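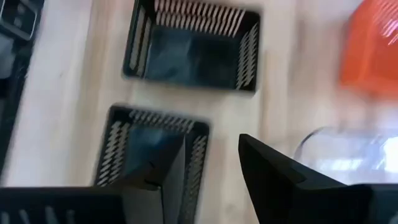 Posted by Brittany Melnyk
Sun 10 March
Filed under: diary, house, seeds

Up at six which was really five. Hate the clock change. Made coffee, forgot it, made it again. Rain on the skylight, then not, then again.

Seed order finally came on Friday and I've been too tired to open it till now. Padmont sent the wrong leeks. I asked for the short fat ones and these are the long skinny ones that fell over last year. Emailed them. Got the auto reply. Fine, will grow the skinny ones, whatever.

Tomatoes went in first, two to a cell. Then peppers. Then I lost the marker and spent ages looking for it and it was in my hair. Wrote the labels in pencil after that, which washes off less anyhow. Ran out of seed mix before the basil. Always the basil.

Phone call with Leilani in the middle of it, speaker on, hands filthy. She's got the job at Grendon!! Starts after Easter. Longer drive but better hours and she won't have to do the late shift ever again. I cried a bit, she laughed at me. She wants to paint the kitchen before she starts and asked would I come. Said yes. Color not decided. Last time it took her three months to pick a color for a bathroom so I am not buying a brush yet.

Bill from the heating people, $659. For what. Roscoe says the part alone was most of it, and that I should've called him before I called them. Probably true. He's coming Tuesday to look at the thermostat, which still says 101 when the house is plainly freezing. Wearing two sweaters and the hat as I write this.

Lunch was toast. Then the hall closet, which I'd promised myself. Found the good flashlight, Mom's recipe for the plum thing, one ski glove, and a library book from October. Oh dear. Put it by the door so I can't pretend I didn't see it. Want to get the shelves sorted properly, everything in baskets, hats in one and cords in another, but got as far as taking it all out and then had to put it all back so I could get to the bathroom.
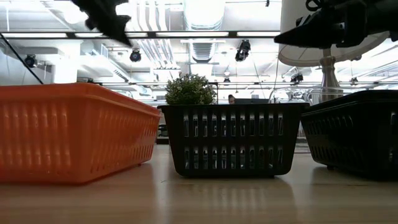
Later

Walked down to the river with Otis and the dog. Path's a mess past the footbridge, had to go round by the road. Water very high and brown. Saw a heron, and then maybe the same heron. Otis is talking about the half marathon again. He ran 14 miles last weekend and couldn't do stairs on Monday, so we'll see. I told him I'd hold the coats.

He asked how the book was going and I said fine. It's not going. I have read the same chapter four times, the one where they're all on the boat, and I could not tell you who any of them are. Might skip to the end. Might give it to Emmett, he likes a boat.

Emmett's birthday is comming up too, must not forget like last year. Thinking of a jigsaw? He said no more socks. Asked Leilani and she said get him a plant, everyone likes a plant, but he killed the cactus.

Home by four, feet soaked. Tried the plum thing from Mom's card. Her writing is so small, and where it says sugar there's a big brown stain over the number. Guessed. Guessed too much. It set like glue but the middle was good, warm, with cream.

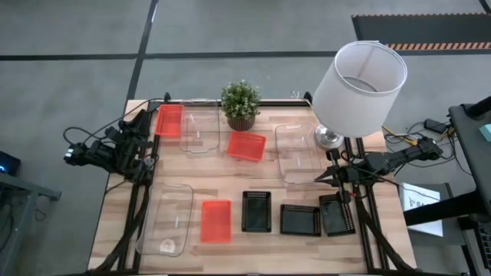 Ate it standing up at the stove and then felt sick, so that was supper.

Did the ironing in front of the skating. Did three shirts and quit. Paid the heating bill, so there's that gone. Had $600 set aside for the fence and now I don't, so the fence can lean another year. Next door don't seem to mind. Their side looks fine.

Things for tomorow: library, seed mix, card for Emmett, ring the dentist back before nine becuase after nine they never pick up. Ask Roscoe if he wants soup Tuesday or if he's still off onions.

Nearly ten and it feels like nine. Checked the seed trays once more, nothing obviously, they've been in half a day. Moved them off the sill in case of frost. Dog's already on the bed and won't shift. Going up.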